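About Gindard

Short version: we test robots on boring jobs. Buttons, switches, knobs, plugs, laundry, dishes, bins of parts. Then we tell people whether the thing is ready to buy. Mostly it isn't. Sometimes it is, for one job, with the right table under it.

(This page was overdue an update. Soo-ah has been asking since October. Sorry Soo-ah.)

Who we are

Five people in Bunirport, second floor over a tile showroom. Freight elevator works most days. Ha-neul Ahn and Do-yoon Choo started Gindard after both had spent too long at trade shows watching arms fold the same shirt. Same shirt, same table, same guy standing just off to the side. They wanted to know what happened with a different shirt.

We don't build robots. Don't sell them, don't take a cut if you buy one. Customers are small manufacturers, care homes, a couple of hotels, one commercial laundry. They pay us to try a machine on their chores before they sign anything. We also publish the general results, the ones with no customer's name in them.

Can a robot do my chores yet

Everybody's first question on the phone. Depends on the chore, and how much you're willing to arrange the room around it.

Moving boxes of one size from here to there, yes, fine, has been for years. Vacuuming a floor with nothing on it, sure. Past that it gets thin pretty fast. Loading a dishwasher, we've seen it done, and we've seen the second load take three tries and a person. Picking up socks ok. Pairing socks no.

Shop floor is a bit better off because you can bolt things down. A house won't hold still for you. Chairs move, somebody leaves the mail on the counter, the sun comes in at 4 and now the camera hates everything. 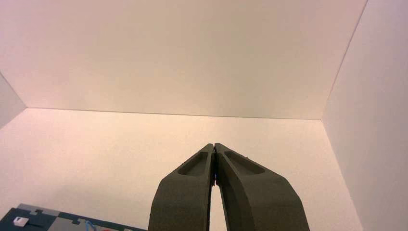

The small hand jobs are what we spend the most time on. Pushing a slider to a mark. Flipping a toggle without knocking the one next to it. Getting a plug into a socket. A person does this stuff half asleep on a Tuesday morning with a coffee in the other hand. For an arm with two fingers and no real sense of touch it's a lot of seperate problems: find the part, come in at a decent angle, close, push hard enough, stop. Stopping is the bit that gets skipped in demos.

So that's the bench work. Plain white walls on three sides so the background can't help or hurt. One box at a time. Same start, then a slightly different start, then a different one again.

Hamedley

Hamedley is our name for the whole bench program. 59 tasks right now, every one of them something a customer asked for or something that turned up on a site visit. Latest full round was 3911 attempts. 489 of those needed a hand from one of us before the arm could carry on, and we list every one, with what went wrong, because a "92 percent success" on a brochure usually leaves that part out.

What counts as done: the switch is over, the plug is seated, the slider is on its number, and nothing else on the box has moved. What doesn't count: close. We get arguments about close. A vendor will say well it touched it. Touching a breaker doesn't turn the lights on.

Things also get bumped. A box that slides or tips during a real job is a real problem, so we put it in the tests on purpose. Lean it, turn it, shove it up toward the wall, see if the arm works out that the world has shifted or if it goes on poking the spot where the button used to be. Plenty of them go on poking. Closed fingers resting against the side of a panel, quite happy.

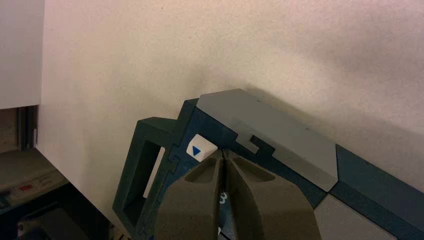

What we think (so far)

Opinions, ours, subject to change.

A robot that does one task well in your building is worth more than one that did forty in somebody else's video.

Speed matters less than people think. If it's slow and runs while you're at lunch, who cares. If it's slow and you have to stand there, you bought yourself a second job.

Household robots: not yet, for most homes. We'd wait. If you have a specific need (someone who can't reach, someone who can't grip) then call us, because the answer there can be different, and a half-working machine may still beat none at all.

Shop floor: yes for some stations, today. Tending, sorting, simple testing of switches and panels. Plan on somebody walking over to it. Put that person's time in the budget.

Soft stuff, wires, bags, cloth, anything that changes shape when you touch it: still hard. Cables especially. Ji-hoon has a folder called CABLES and it is long.

How a job with us goes

You send us the chore, phone video is fine. We come look. Then we rebuild the fiddly part of it on the bench, or use one of the task boxes if your chore is close enough to what's on it. Ours cover a fair bit in a small space: sliders with numbers, colored push buttons, on/off toggles, a big dial, leads and sockets. If an arm can't get through those we won't waste your money hauling it out to your line.

Bae, a family bakery supply shop across the river, was the first customer to go the whole way. They wanted the oven controls and the proofing timers handled overnight. We told them the dial was fine, the timers weren't, wait a year. They waited. They're still a customer, doing two stations now.

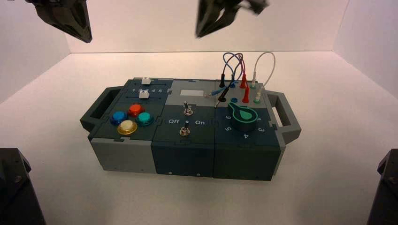 The team

Ha-neul Ahn. Co-founder, site visits, writes the reports. Call her if you want to know if we'll take your job.

Do-yoon Choo. Co-founder. Runs the bench. Used to service packaging machines, has strong feelings about emergency stops.

Seul-gi Um. Software and logging. If a number is in one of our reports she has checked it.

Ji-hoon Gil. Fixtures, repairs, cables (see above).

Soo-ah Wi. Scheduling, billing, phones, this website when the rest of us send her the text on time.

Visits and contact

Come by if you like, just call first, there's no front desk and we can't hear the door when an arm is running. Park behind the showroom not in front. Students welcome in small groups. Vendors also welcome, but you run our tasks, not your demo, and teh results go in the log either way.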